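The Arm in the Back Room

02/01/2022

It started with a bench. Hilloneck, the shared workshop I've belonged to for years, was clearing out its back room, and going spare was a blue metal table drilled all over with holes. I can't resist a thing with holes in it (you can bolt anything to it!), so I said I'd have it before I'd thought about what for.

By the time I got home I'd decided on a robot arm. As you do.

Spending the money

I'd promised myself a cheap project, and I want it on record that the first parcel was cheap. The second one was the arm itself, a secondhand Bellamy, and that's where the sensible part of the budget went. All in, I've spent £1,382, which is more than I paid for my last car. The car did have a hole in the floor, mind you.

I named the project Dototetti, a word my sister and I made up as children for any machine that made a noise and did nothing. For the first few weeks it suited the arm perfectly. It hummed, it twitched, it sulked. One evening in July I sat with a cold cup of tea and watched it refuse to leave its starting position for two hours, and then I found the plug I'd left out.

The software I've settled on is Liter, which is small and a bit bare but lets me see what's going on. I'm no programmer, so my script is 104 lines long and a good few of those are notes to myself, mostly rude.

A board of its own

The best decision I made was bolting a wooden board on top of the bench. Bare metal with holes in it is a rotten surface for small things, they catch and tip and you spend the evening swearing. Pale hardwood strips, nice and flat, and suddenly the whole thing feels like a proper job. I did fuss over the bolts at the front corners. Get those square and you can take the board off to sand it, then put it back where it was without teaching the arm everything again.

For practice pieces I use children's wooden shapes. Cylinders are forgiving, hearts are fiddly, and stars are a menace whenever they're packed close together.

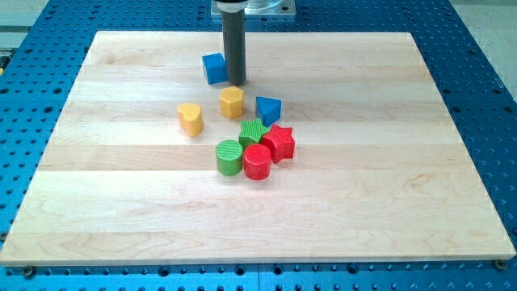 What I'd do differently

I'd buy longer cables, for a start. I'd also write things down properly from the beginning; my log has 3,060 attempts in it now and the early ones just say "no" or "nearly". And I'd go slower! Every bad knock I've had came from turning the speed up late at night when I ought to have been heading for the bus.

Next on the list is sorting the shapes by colour, once I've tidied the wiring.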